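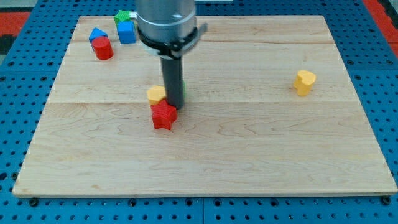

Chapter 6
When the Arm Doesn't Know It Missed

My first real robot failure made no noise at all. I was working nights at Prullden, and we had an arm picking small parts off a tray and dropping them into cartons. I came back from my break, looked at the counter, and saw 886 good picks. Great shift! Then I opened a carton and it had nothing in it. So did the next one. The arm had been closing on thin air, carrying nothing across with perfect confidence, and adding one to the count every time.

What went wrong was dull, as these things usually are. A bracket had slipped and the tool was stopping a hair too high. The controller only checked that the arm had reached its target, and it had, every single time. Whether a part came along for the ride was a question we'd never asked it.

I've used toy blocks to teach this ever since, and we'll stay with them for the whole chapter. A star, a heart and a plain cylinder on a wooden board give you most of the trouble a factory can. The star has points and notches, so a grip that's fine at one angle slips at another. The heart is worse than it looks (try picking one up by the rounded end with two pencils). And when blocks sit close together, a tool coming straight down for one can bump its neighbor – which then isn't where the program thinks it is.

A missed pick is also a safety matter, and I was slow to see that. People reach in to fix things. At Prullden I very nearly did it myself, with the arm paused and not locked out, and a paused arm can start again.

6.1 Three ways to miss

Let's sort out our words first. A short pick is when the tool stops before it reaches the part. A slip is when it gets hold of the part and loses it on the way. A false pick is what I had that night: the system reports a part it doesn't have. We'll start with the short pick, which is the easiest to cause on purpose.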